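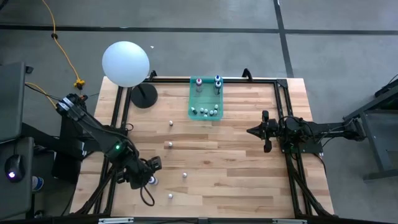

The long table, wood top.

Print | E-mail

The Well at Puravley

My aunt left me a house in Puravley and a quarter share in a miracle.

The house I could understand. It had a roof and a tax bill for $2793. The miracle was a well behind the church, and the lawyer read that part in the same voice he used for the gutters. Four families owned it. Every June they split whatever the visitors had dropped in the box.

"What does it do?" I asked him.

"It answers," he said.

I drove out there expecting a hole in the ground, and it was a hole in the ground. Someone had put a tin cover over it and painted the cover blue. A woman in a rain hat was selling paper cups for 60 cents. You wrote your question on the inside of the cup, she told me, and you lowered it on the string, and when you pulled it up you would know.

"Know how?"

"You'll just know."

I have worked in insurance claims my whole adult life. I've heard "I just knew" from a man whose boat sank in his driveway. I bought a cup anyway, seeing as I owned a quarter of it.

The man ahead of me had come from Luangrath, two ferries and a bus. He wanted to ask whether his brother had forgiven him. He took a long time with the pencil. When the cup came back up he looked into it, nodded, and went and sat on the church wall with his hat in his lap. I asked him what it said.

"Same as the last time," he said.

"Which is what?"

He told me it was a private matter. I said sure. I noticed he'd been before, though, and that he plainly meant to come again, and I thought about what two ferries cost.

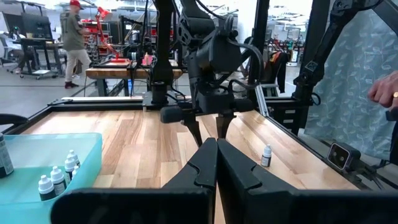 The Cup

Mine was a fair question. I wrote: Is there anything down there?

I let the string out slowly. It ran a good deal longer than I'd expected, and then it went slack, and I waited, feeling like a fool, while the woman in the rain hat counted her change. I pulled. The cup had a little water in it and the pencil had run. I could make out "there." That was all. Just the one word, in my own handwriting.

"Well?" said the woman.

"It's smudged."

"They do that."

"So how does anybody get an answer?"

She looked at me the way my aunt used to when I asked what was in the stew. Then she held out her hand for the cup, and I found I didn't want to give it to her.

I wrote to the other three families that week and offered to sell my share for $2000. One of them called back. He said the price was fine and when could I sign. I told him I'd need to look over the books first, 6 years of them at least, and he said there weren't any books.

The cup is on my kitchen windowsill. It dried out a long time ago. I haven't signed yet.

Print | E-mail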